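Call for participants: help me test a field handbook for emergency deployment rosters

Hi, I'm Alina. I run training and documentation at Kneath, a small outfit that keeps a standby list of water engineers, logistics people and camp planners who can get on a plane at short notice when an aid agency asks for them. We have 813 people on that list right now, and I'm looking for 16 of them (or people very much like them!) to spend some time with me this July pulling our new deployment handbook to bits.

The old handbook was written by my colleague Iolo Mostyn back when we only sent people to one country office, and it shows. It has a lovely chapter on radio call signs and almost nothing on what to do if your contract gets extended while you're already in the field. I've rewritten most of it over the winter and I'm too close to it now. I need fresh eyes, preferably grumpy ones.
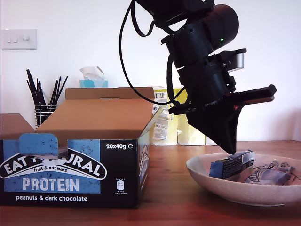
So who am I after? Mainly folks who have been deployed at least once in the last few years, with us or with another roster. I'd also love to have a few who have never gone anywhere yet, because the first four chapters are meant for you and I can't remember what it was like not to know what a pre-departure briefing is. If you've worked on the other side, as the person in the country office who has to find a desk and a bed for the new arrival, please, please apply. We hear from you far too little.

You don't need to be an editor. Spelling mistakes are my problem. What I want is for you to tell me where you got lost, where the book told you to do something that could never happen in a real office, and where two chapters disagree with each other (chapters 3 and 9 on medical clearance, I'm looking at you).
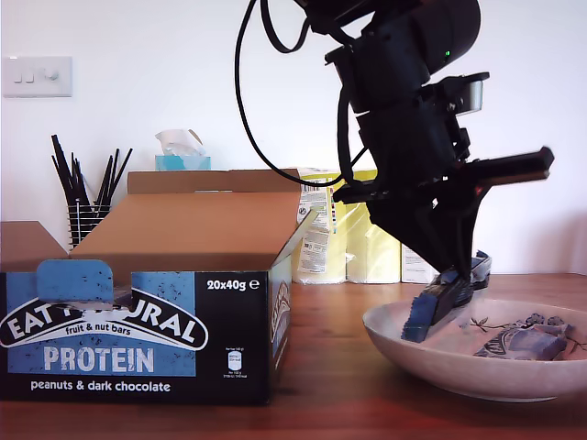 What you'd be doing

You'll read the draft at home, all 100 pages of it, and scribble on it however you like. Then there are 5 group calls, each on a Friday at 2 p.m., where we take a made-up deployment called Drarwood and try to run it using only the handbook. Somebody plays the agency, somebody plays the deployee, and I sit there taking notes and trying not to defend myself.

If you can't make one of the calls, that's fine - send me your notes and I'll read them out. Missing three or more gets hard, so check your calendar before you sign up.

What you get

We pay a flat fee for the whole thing, once the last call is done, and I'll send you the amount and the short agreement before you commit to anything. Your name goes in the front of the book if you want it there. You'll also get a printed copy, spiral bound, the good kind that lies flat.

How to apply

Write me a few lines through the contact form on the Kneath site and put "Brilden" in the subject, which is our working name for the handbook. Tell me where you've been deployed, or where you'd like to be, and one thing about rosters that drives you up the wall. No resume needed. Iolo and I read everything together and we'll answer everyone, including the people we can't fit in this time.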